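工作室记录本 三月,下午四点开始写

今天主要弄Gamden那组底片的扫描和试印。先把昨天没记完的补上。

Praltdale人像系列一共153张底片,筛过一轮之后Marloes Cuypers在接触印样上用红铅笔圈了要放大的。我核对了一遍,有两张圈的是同一个人几乎同一个表情,先都扫,等试印出来再定。底片袋的编号和登记表有一处对不上,袋子上写的是后补的号,以袋子为准,登记表已经改了。

扫描

平台扫描仪预热半小时再开始。前天那批暗部发绿,当时以为是底片问题,今天换了一块干净的校色片重做配置文件,同一张底片重扫,绿色基本没了。旧的配置文件移到“停用”目录,大家别再用。

玻璃上有牛顿环,出现在卷曲最厉害的那几条上。试过的办法:

把片子翻过来,药膜面朝下扫,再在软件里镜像。环轻了,锐度略差。
压在书下面过一夜再扫。效果最好,就是慢。
防牛顿环玻璃。我们那块边角有划痕,小尺寸能避开,大尺寸避不开。

以后凡是卷曲的底片,前一天下班前压好,夹在无酸纸里,书不要压歪。

除尘还是手工。自动除尘对黑白银盐片没用,开了会把细节当灰尘修掉,眼睛高光那里尤其明显。有人又把它勾上了,我在预设里关掉重新存了一遍。

试印

纸用的是Åberg那款棉浆哑光,300克。第一张偏闷,屏幕上看着合适的中间调到了纸上沉下去一截。曲线中段提了一点,第二张好些,脸部的层次出来了,但背景的灰墙也跟着亮,人和墙分不太开。第三张只提脸部,用很软的蒙版,边缘看不出来。以第三张为基准。

黑位不要再压。哑光纸的黑到那个程度就到头了,再压只会糊掉深色外套里的纹理。Marloes想要更“硬”的黑,那就得换光泽纸,但墙上的灯是斜打的,反光会很难看。这件事她来了当面说。

印完平放晾一晚再叠,中间隔纸。上回急着装盒,有一张表面蹭出一道亮痕,只能重印。

灯光笔记

上午顺便把下个月要用的布光试了。Henok Weldu坐在窗边,主光用大号柔光箱,放在他左前方,略高于眼睛。补光先用白色反光板,太平,换成黑板吸光,右脸的轮廓就立住了。快门和感光度不动,光圈从f/4起,后耳虚得太早,收了一档再拍,这样头发也是清楚的。

他戴眼镜,镜片反光是老问题。柔光箱升高,镜腿稍微往上抬一点,反光就跑出镜片下沿。抬多了从侧面看很假,以正面看不出来为准。

和他聊了一会儿拍摄时说话的事。我一直习惯按快门前不出声,他觉得那几秒最僵,被拍的人会开始想自己的嘴该怎么放。后来改成边说边拍,问他早饭吃了什么,问到第三四个问题的时候肩膀松下来了。那几张比前面正襟危坐的好用。缺点是嘴型废片多,要多拍。

展签和排布

Zurkurance那边给的墙面尺寸图是旧版,少画了一根柱子。已经去信要新图。没拿到之前先不定间距。目前的想法是人像分2组,室内一组,户外一组,中间留一段空墙。户外那组横幅多,挂线要低一点。

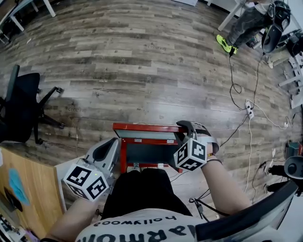
Marloes Cuypers：分组我不太同意。室内和户外这样一切开,观众会以为是两个项目。我更愿意按人排,同一个人的两张放在一起,一张近的一张远的,光线不一样也没关系。空墙可以留,但留在入口那边,让人先看到一张单独的。黑的问题我看了第三张,可以接受,哑光纸就不换了。

按她的意思重排一版,今晚在地板上用小样摆,明早再看。按人排的话有几位只有一张可用,得回头去没圈的底片里找。我印象里那位修船师傅有一张侧脸,曝光薄了些,也许能救。

待办

卷曲底片压好,今晚就压。
新校色配置文件拷到另一台电脑。
哑光纸剩得不多,按重排后的张数算好再订。
跟Zurkurance再催一次墙面图,问清楚柱子离入口多远。
防牛顿环玻璃问一下能不能换新的。
黑色吸光板的支架螺丝松了,用之前先拧紧。

扫描文件都放在共享盘Praltdale目录下,原始扫描和修过的分开存,原始的不要覆盖。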